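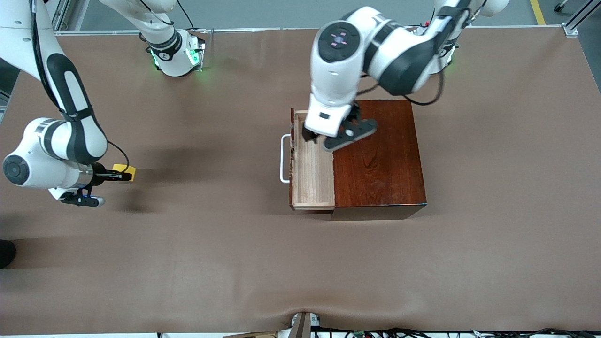
Markos Rallis wrote back on Friday asking whether we really needed two arms for a drawer, and couldn't one decent gripper do the lot? Fair question, and it's more or less why this folder exists, so I'm putting my answer at the top instead of burying it in a thread.

You don't need two arms to open a drawer. You do need them (or a clamp, which I think is cheating) if the box is light enough to slide off with the handle, and ours is very light. One arm steadies the cabinet, the other deals with whatever is going in. The little yellow block is my favourite thing to put in, mostly for its colour.

## What's in here

Recordings from the drawer task, made while we were choosing between two sets of fingers for the arms. We've been calling them Hitero and Grasier. Hitero is the long thin pair, Grasier is shorter with a fatter pad.

- `hitero/` – 2090 episodes
- `grasier/` – 1460 episodes
- `notes/` – my scribbles, unedited, sorry
- `calib/` – camera calibration, redone in June

The uneven split is my fault. I ran Hitero first, got keen, and then had to hand the table back before Grasier caught up. If you're comparing the two, please subsample Hitero down to the same size! I forgot the first time and got very excited about a difference that went away.

## The task

Every episode is some bit of this: pull the drawer by its white handle, put the block in, shut the drawer. Some start with the drawer already partly out. The `start_state` field tells you which, and I've checked it by hand for everything in `grasier/` but only for a chunk of `hitero/`.

Left and right always mean the robot's left and right. The fixed camera looks at the arms from the other side in my head, and I swapped them in my own notes for a whole week, so anything in `notes/` with a question mark next to it should be treated with suspicion.

## How the fingers got on

Hitero is lovely on the handle. It slips in behind the U without knocking the drawer, and I'd pick it every time for pulling. It's less lovely on the block, which likes to twist if you catch it near a corner.

Grasier is the other way about. The block stays put, but you have to come at the handle dead straight or the pad bumps it and the drawer goes back in a bit. I lost an afternoon to that. Slowing the last part of the approach helped more than anything clever I tried.

For steadying the box I couldn't tell them apart. Both will skid a little on that glossy top if you press at a shallow angle.

## Controllers

Two of those as well, because I can't leave things alone. Farahani is the stiff one and Tunow is the soft one. Tunow is much kinder when the drawer sticks, but it drifts if you ask it to hold still for long. The field is `ctrl`, and it's blank for the first 12 Hitero episodes (they're all Farahani).

## Known problems

- 6 Grasier episodes have no wrist data. They're listed in `notes/missing.txt`.
- The brown table covering wrinkles and shifts between sessions, so don't use it as a reference for anything.
- Gripper opening is logged in different units for the two sets. I keep meaning to fix this.

Markos, if you still want to try the one-armed version, start with Grasier and Tunow and stick something heavy in the cabinet. Tell me how the handle goes.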